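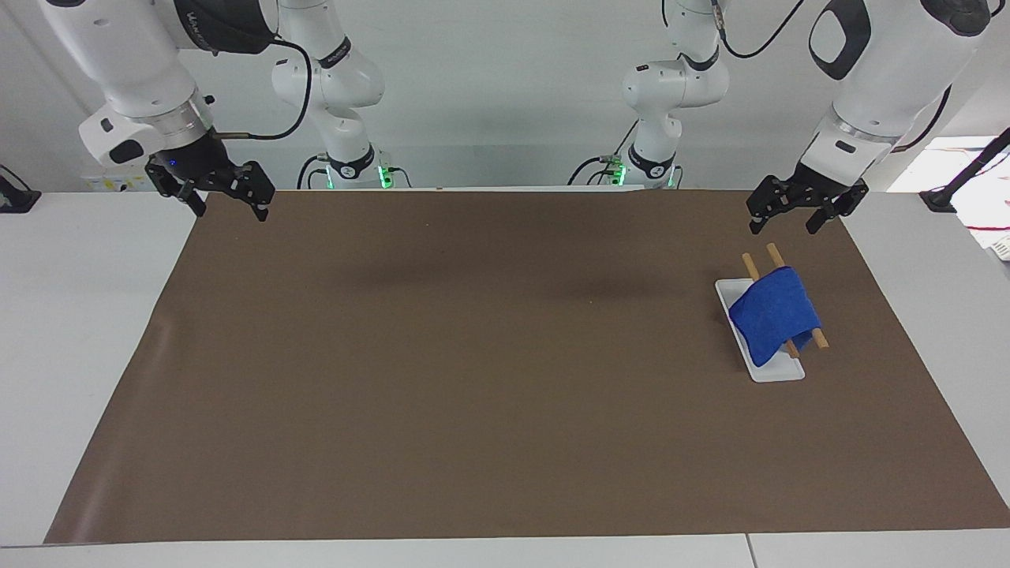 A large white table with a brown mat over its center, and two white robot arms mounted behind it.

News > Local > Work and Money

27/11/2022
By Theerawat Chaiyaporn

Ines Arrieta has repaired chairs in Davdale for 20 years, and she would like people to stop gluing them.

"Most of what comes through the door has been fixed before, badly," she says. "Somebody squirts wood glue into a loose joint without taking it apart. It holds for a winter. Then I have to scrape all of it out before I can start."

Her shop, on the Losach road, takes in dining chairs, rockers and the odd church pew. She learned the work from her uncle, who ran the business until his knees gave out, and she still uses his clamps. She charges by the joint. A simple dining chair with two loose legs is usually back with its owner in nine days, most of that spent waiting on the shelf behind other chairs.

Caning takes longer. She does it herself in the evenings with the radio on, and she does not enjoy it.

"My uncle loved it. I do it so the customer doesn't have to drive to Wamton," she says. "If someone opened a caning shop next door I'd send them every seat I have."

In August she raised her prices for the first time in years. The largest job since then was a set of oak chairs that came to $492, and the owner asked her whether he could have bought new ones for that. She told him he could.

"He thought about it and left them with me. They were his mother's. I don't argue with people about what a chair is worth. I tell them the price and they go home and talk it over."

She has turned down work, too. Recliners are out, and so is anything with a motor. She used to take outdoor furniture but found that people wanted it back by the weekend.

Asked what owners can do for themselves, Arrieta keeps it short. Don't tip back. Keep wood chairs away from the heating vent. If a leg starts to wobble, stop sitting in the chair.

"That last one would save people the most money," she says. "They bring me a wobble in the spring and I charge them for one joint. They bring it at Thanksgiving and it's four joints and a split rail."

She had seven chairs waiting when we spoke, and a customer coming at noon for two of them.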